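6. Cable dress and bin position

Read this section before you trust the cell to run alone. The supplier's leaflet says the bin "locates itself". Ours never did, and Chaiwat Khamphan has rewritten the steps below to suit what the cell does on a bad morning.

6.1 Stop the arm and lock the controller in manual. Do not rely on the Tomau pause button, whatever its label promises.

6.2 Push the bin up to its marks on the table and tighten the clamps by hand. Try to shift the bin with your palm. If it moves at all, start again.

6.3 Jog the wrist slowly through its full turn, both ways, with the gripper above the bin floor. Watch the cable loop, not the screen.

Note: Dokoven claims its cable ties last 2,000 hours. We have not seen it. Check them every 28 shifts and change any that have gone stiff.

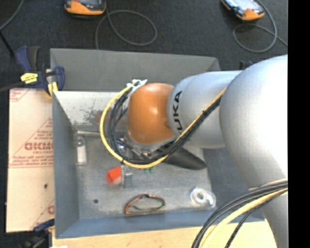

6.4 Take the gripper down to each corner of the bin in turn. The loop must have slack at every corner and must not drag over the parts. A loop that looks generous at the top of the stroke can still pull tight at the bottom.

6.5 Put in a mixed handful of parts and run 13 picks at low speed. Wire and tape are worth including, as they snag where blocks do not.

Caution: The Nuller software reports "cable OK" when it has no reading. Treat that message as meaning nothing.

6.6 If the cables touch the bin wall, loosen the ties nearest the wrist, feed the slack back along the arm and tie again. Moving the bin instead will only upset the pick points, and you will be back at 6.2.

6.7 Repeat 6.3 to 6.5. If it fails 2 times running, leave the cell locked and fetch Oona Niskanen. Siriwan's helpline will tell you to restart the controller. You may try it, but log the fault first.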